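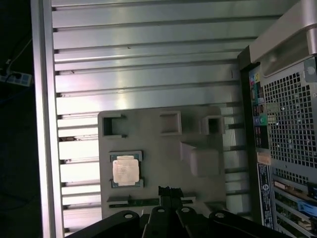

Nurness wrote:
I still don't see what the Omdale gives you over the Arton for small parts. The Arton weighs 159 g less and you can get spare fingers for it in a couple of days. We run two of them on connectors and they hold position fine. What did you set the force to?

Clive Rudd wrote:
Lowest setting that the controller will accept. I had the Arton on first and it was fine on the tray. My problem was the socket. The Arton body is wider low down, so with the slots either side of the CPU I had to come in at an angle, and I don't want an angle when the chip has to go down flat.

The linkage on the Omdale opens out wide as well, but it stays further back from the tips. It does take up a good part of the bottom of the wrist camera view, which I don't like.

pellam_k wrote:
Did you change the camera at the same time? If you did, you aren't comparing grippers.

Clive Rudd wrote:
No, same camera and same bracket for both. I only redid the hand-eye calibration. Exposure is fixed, and the glare off the metal lid on the processor is a nuisance with either gripper. I may try moving the lamp.

Nurness wrote:
Fair enough about the width. I would still want to see it next to the memory slots before I agreed. A tray in the open is easy. 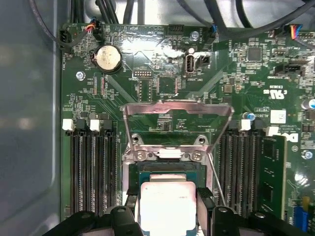 Clive Rudd

Dell server board, still in its chassis. Holding the processor over the socket with the load plate open. The pads are pressing on the sides of the chip and the fingers come up between the two banks of slots. The release lever on the right is the bit I watch, as it comes down towards the right finger. I do the last part at very low speed with a hand on the stop.

Totals up to this afternoon, tray picks only: 241 tries with the Omdale, 16 missed. Most of the misses were the chip turning slightly as the pads closed. I haven't done enough with the Arton to give a number for it.

pellam_k wrote:
16 is a lot for a part sitting in a nest. I would look at the pads before the gripper. Are they the ones it came with?

Clive Rudd wrote:
Yes, the ones it came with. I have softer ones on order.

Nurness wrote:
OK, I take the point on clearance. I don't agree that it makes the Omdale the better gripper though - it makes it the better one for that board. If you do the Arton again, please do 500 with each and keep the pads the same.

Clive Rudd wrote:
500 each is a long week. I will do 241 on the Arton so that it matches, then change the pads and run both again. Will post the numbers in March.

tomsk_bench wrote:
Could you post the controller settings as well? Mine slows down far too early when the fingers close and I can't find which value does it.

Clive Rudd wrote:
Will do, they are on the other machine.

Forums > Robotics > Grippers and Tooling > Omdale or Arton for small parts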